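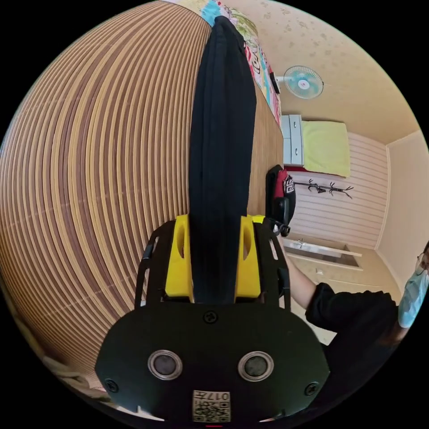
29/05/2022
By the Dilora project group
7 min read | 14 shares | 3 comments

5. Failure analysis: slat slip and the hard contact at Orellana

5.1 What happened

During the February replay runs at the Orellana site the arm pushed its fingers straight down into the work surface and kept pushing. Force stop tripped, but late. One finger cracked at the base, the mount screws had to be replaced, no one was inside the fence. The policy had been trained on the full Dilora set (2000 hand-held episodes, all recorded in homes) and had run all week on the folding task without touching the table harder than it should.

First guess was the arm controller. Wrong. Logs were clean, commanded and measured poses agreed right up to contact. The arm went where it was told. So the target was bad, and the target came from the policy, and the policy had learned it from somewhere. We went back to the training data.

5.2 Tracing it to the recordings

We pulled the training episodes nearest to the failing state in feature space, top 100, and replayed each one against its own trajectory. A lot of them shared the same two things: a dark garment held up close to the lens, and a mat made of thin parallel slats. Figure 3 is a typical view from this group. Long black garment pinched between the yellow fingers, running up the middle of the view, and a striped mat taking up most of the left side. Light tan, darker brown, light tan, and so on.

Trajectories in Dilora are recovered after the fact by the Culska tracker, from the video plus the inertial unit. Culska picks corner-like features and matches them between views. On a slatted mat nearly every feature looks like its neighbour one slat over. If the hand moves across the slats during a fast lift the matcher can lock on to the wrong slat, and the whole pose estimate slides sideways by one period. We call this slat slip. One slip on its own is small. But a lift, shake and lay-down can have several, and they don't cancel, they stack in whatever direction the hand was going.

The inertial term should catch this. It does, partly. In our configuration the weight on it had been turned down early in the project to get rid of jitter in slow episodes, and nobody turned it back up. That is our fault and not the tracker's.

5.3 Why the garment matters

The mat alone wasn't enough. We re-ran mat episodes with a light coloured towel and slips were rare. A black garment gives the tracker almost nothing to hold on to, and when it is lifted towards the lens it also hides the part of the view straight ahead of the fingers. Whatever is left has to do all the work. In Figure 3 there is still plenty of room to use: wall fan, the folded blanket with its bright print, coat rack, cabinet, backpack with the patterned side. Good features, well spread. The trouble starts when the tool is tipped down for the lay-down and these leave the view, leaving mat and black cloth.

The operator's arm is a second, smaller source. In the same figure a sleeved arm reaches in from the lower right towards the gripper bracket, with a bit of bare forearm showing. The fixed mask we apply before tracking covers the gripper plate and the fingers only. It does not cover an arm. Features on a sleeve move with the operator and not with the room, and a few of them got through as inliers in the episodes we checked by hand.

5.4 From slip to contact

Sideways error does not by itself send an arm downward. It took us too long to see the link. Culska runs a loop closure at the end of each episode, and when the accumulated slip is large the closure spreads the correction over every axis, including height. The corrected path looks smooth. It passes our smoothness check with no complaint. But the lay-down segment ends up below the real surface, in the worst case 20 mm below it.

A person folding a shirt stops when the hand meets the bed. The recorded path didn't stop there, and the policy learned the recorded path. On most surfaces the good episodes outweighed the bad. The Orellana table had been covered with a slatted mat just before the failing run, to look more like the homes in the set, and that pulled the policy towards exactly the wrong neighbours.

5.5 Screening

We added a surface test. For each episode a plane is fitted to the points where the fingers open after a lay-down, and any path going under the plane by more than a set margin gets flagged. 95 episodes were flagged. All were watched through by one of us. Most had a slatted mat or some other fine repeating surface (a ribbed bedspread, a tiled floor). The rest were mixed: motion blur, a hand over the lens, one with a bad clock offset.

Flagged episodes were re-tracked with the inertial weight restored and an arm mask drawn by hand. Ones still failing were dropped from training. We did consider keeping them with height clipped to the plane, tried it, and the policy learned to scrape. Dropped.

The retrained policy was run on the same mat and the same black garment, under a lower force limit. No hard contact in those runs. We don't claim more than that; the runs were short and the operator had a hand on the stop the hole time.

5.6 Hardware notes

The crack started at the base of the finger and not at the cut-out near the tip, where we had expected it. Rasik, who make the fingers for the arm side, have thickened the base. We asked them to leave the tip alone so hand-held and arm-mounted fingers still look the same to the camera. The stop threshold on the Orellana arm had been raised for a different task and was never put back. It is now loaded from the task file, and the arm won't start without one.

5.7 Limits

The surface test assumes one flat surface per episode. Beds sag. Mats curl at the edge. Episodes where cloth is moved from a bed to a shelf need two planes and we fit one, so a few of those are probaly passing when they shouldn't. The test also says nothing about sideways slip too small to trigger a closure correction, and that error is still in the set. A proper fix would be to render the tracked path back into the video and look for drift against the room. Started, not finished, not used for any result in this paper.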